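4.2 What the small exporters told us about customs costs
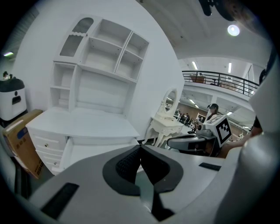 Figure 3. White hutch-style cabinet with open cubby shelves and a glass-paneled door.

I'll be upfront that I went into these interviews expecting to hear about tariffs, tariffs and more tariffs. We had 47 firms on our list, all of them selling goods across at least one border, and I'd drawn up a whole page of questions about duty rates (Caoimhe Brophy still teases me about that page). Most people got through it in a few minutes and then wanted to talk about paperwork!

Take Danwood. They ship in small batches, and their export manager told me the duty itself was easy to plan for. You look it up, you add it to the price, you move on. What hurt was the time spent on origin forms, and the loads that sat in Worcombe over a weekend with a box left blank. She put the cost of those delays at 3 percent of sales, and I have no way of checking that, but she had clearly thought about it a lot.

Cloltus had a different story. They'd switched to a customs agent in July, paid more per shipment, and were happy to. I asked if they would go back to doing it in-house if the rules got simpler, and the answer was a pretty firm no. That surprised me. Enda Phelan had argued in our early drafts that agent fees should be treated as a short-term cost, something firms drop once they learn the ropes, and I'd gone along with it. We have since changed the model so that fees stay in for all 5 years (see Section 3 for how they enter the cost equation).

Now, a word of caution. Firms that had given up exporting are badly underrepresented in our group. We reached only eight of them, and they were hard to pin down on dates and amounts. Ó Dubhghaill, who kindly read this section twice, thinks our estimates are too low for exactly this reason, and I'm inclined to agree. I've left the numbers as they came out, though, and the next section tries a version where the firms that quit are given extra weight.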